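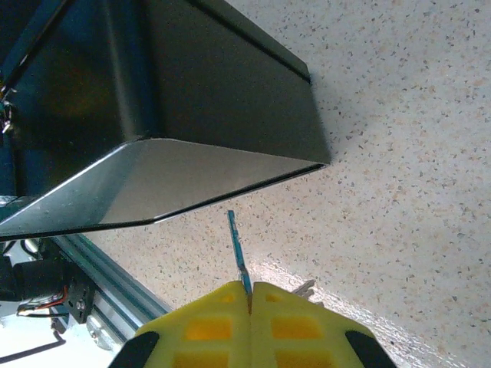
Als ich um kurz vor acht am Bootshaus ankomme, steht meine Gesprächspartnerin schon draußen und pumpt einen Schwimmring auf. Der gehört ihrem Neffen, sagt sie, und nein, der schwimmt heute nicht mit. Dann drückt sie mir einen Kaffee in die Hand, der so stark ist, dass ich davon vermutlich selbst über den See gekommen wäre.

Sie leitet seit drei Jahren das Gatside-Schwimmen, bei dem einmal im Sommer quer durch den See geschwommen wird und jede Bahn Geld bringt. In diesem Jahr waren 61 Leute im Wasser, zusammengekommen sind 2.089 Euro. Das Geld geht an die Schwimmkurse für Kinder mit Behinderung, die der Verein im Hallenbad anbietet. Ihren Namen möchte sie hier nicht lesen. »Sonst rufen wieder alle bei mir an und fragen, ob das Wasser kalt ist«, sagt sie. »Ja, ist es. Kannst du gern so schreiben.«

Also, hiermit geschehen!

Ich wollte von ihr wissen, wie man überhaupt auf so etwas kommt. Sie lacht und erzählt von einem Abend nach dem Training, an dem die Gruppe auf den Stufen am Steg saß und darüber schimpfte, dass die Wartezeit für einen Platz im Kinderkurs schon wieder länger geworden war. »Irgendwer hat gesagt, wir müssten mal Kuchen verkaufen. Und ich kann wirklich nicht backen. Da habe ich gesagt, ich schwimme lieber rüber.« Im ersten Jahr waren sie zu zwölft, ein Ruderboot fuhr nebenher, und am anderen Ufer merkten sie, dass die Handtücher alle noch auf dieser Seite lagen. Sie sind dann in Badesachen um den See zurückgelaufen, über eine Stunde, an der Terrasse vom Ausflugslokal vorbei. »Danach kannte uns jeder.«

Heute gibt es drei Strecken. Die kurze führt vom Steg zur gelben Boje und zurück, die mittlere bis zur Landzunge, und die lange einmal ganz hinüber. Ich bin (das muss ich wohl zugeben) die kurze geschwommen, und zwar im Bruststil mit Kopf über Wasser, wie meine Oma. Überholt hat mich ein Herr mit Schnorchel, der sich im Vorbeischwimmen höflich entschuldigte.

»Die kurze Strecke ist mir die liebste«, sagt sie, als ich ihr das beichte. »Da sind die dabei, die sonst bei keiner Sportveranstaltung auftauchen. Die auf der langen, die trainieren ja sowieso, die wären auch ohne uns im Wasser.« Zwei Mütter aus dem Kinderkurs waren dieses Jahr zum ersten Mal dabei, eine von ihnen hatte selbst erst im Winter richtig kraulen gelernt. Im Ziel habe sie sich hingesetzt und eine ganze Weile kein Wort gesagt. Und dann nach der Anmeldeliste fürs nächste Jahr gefragt.

Über das Wetter müssen wir natürlich auch reden. In der Nacht davor hatte es geschüttet, am Morgen hing der Nebel so tief, dass man vom Steg aus die Boje nicht sah. Die Wasserwacht wollte den Start verschieben, und ich stand mit klappernden Zähnen im Neopren herum und hoffte heimlich auf eine Absage. Ob sie auch daran gedacht hat?

»Jede Minute! Du hast da sechzig Leute stehen, die frieren, und du bist diejenige, die entscheidet. Mir war richtig schlecht.« Um halb zehn riss es auf, um zehn ging die erste Gruppe ins Wasser. Eine Teilnehmerin musste auf der langen Strecke ins Boot, Krampf in der Wade, nichts Schlimmes. Sie hat dem Bootsführer den restlichen Weg über erklärt, wie man besser anlegt.

Ein bisschen stolz ist sie auf die Sache mit den Bahnzetteln. Früher schrieb jemand am Ufer mit Bleistift auf Karton, und wenn es regnete, war die Abrechnung Glückssache. In diesem Jahr hatten alle eine Badekappe mit Nummer, und am Steg wurde abgehakt. Ganz reibungslos ging das auch nicht, die 7 und die 1 sahen aus der Ferne gleich aus, und so bekam eine Schwimmerin ihre Runde erst nach längerer Diskussion gutgeschrieben. »Ich mache beim nächsten Mal einen Strich durch die Sieben«, sagt sie und schreibt sich das tatsächlich auf den Handrücken.
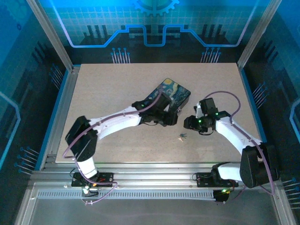

Wohin das Geld geht

Wir sind inzwischen in die Küche vom Bootshaus umgezogen, weil draußen der Wind auffrischt. Sie holt einen Ordner aus dem Regal und blättert, bis sie die richtige Seite hat. Ein Teil der 2.089 Euro bezahlt zusätzliche Wasserzeit im Hallenbad, der Rest geht in Auftriebshilfen und einen zweiten Hebesitz für das Lehrbecken. Mit nur einem Sitz warten die Kinder im Bademantel am Rand, bis sie an der Reihe sind. »Und das in einer Halle, in der es zieht! Da ist die halbe Stunde rum, bevor das letzte Kind nass ist.«

Im Kurs sind es jetzt sieben Kinder. Mehr gehe nicht, sagt sie, denn im Becken ist für jedes Kind jemand dabei. Wer im November anfängt, kann bis zu den Sommerferien bleiben und danach in die offene Gruppe wechseln. Ein Junge aus dem allerersten Kurs hat an diesem Morgen am Steg das Startsignal gegeben, mit einer Tröte, die man bis ins Dorf gehört haben muss. Er wollte sie hinterher nicht mehr hergeben. Er hat sie jetzt.

Ich frage, ob es Momente gibt, in denen sie keine Lust mehr hat. Sie schaut eine Weile aus dem Fenster. »Im Frühjahr, wenn die Genehmigungen kommen. Da sitze ich abends vor den Formularen und denke, ich hätte doch backen lernen sollen.« Dann schiebt sie mir die Keksdose hin. Gekauft, wie sie betont.

Und nächstes Jahr?

Eine vierte Strecke wird es nicht geben, auch wenn das einige gern hätten. Stattdessen wünscht sie sich eine Staffel, bei der sich Familien oder Kollegen die mittlere Distanz teilen, mit Wechsel an der Landzunge. Dafür bräuchte es dort einen kleinen Ponton, und wegen des Pontons telefoniert sie gerade mit so ziemlich allen, die am See etwas zu sagen haben. Außerdem sollen die Kinder aus dem Kurs eine eigene Runde im Flachen bekommen, gleich neben dem Steg, mit Begleitung und mit eigenen Badekappen. Die Farbe dürfen sie selbst aussuchen. Bisher führt Orange.

Ob ich wieder mitmache, will sie zum Schluss noch wissen. Ich murmele etwas von meiner Schulter. Sie nickt sehr verständnisvoll, klappt den Ordner zu und fragt, ob ich die mittlere Strecke nehmen möchte oder gleich die lange.

Ich habe mich für die mittlere eingetragen. Wer mich dabei überholen will, meldet sich am besten im Frühjahr direkt am Bootshaus, die Liste hängt innen neben der Küchentür. Einen Schnorchel darf man mitbringen.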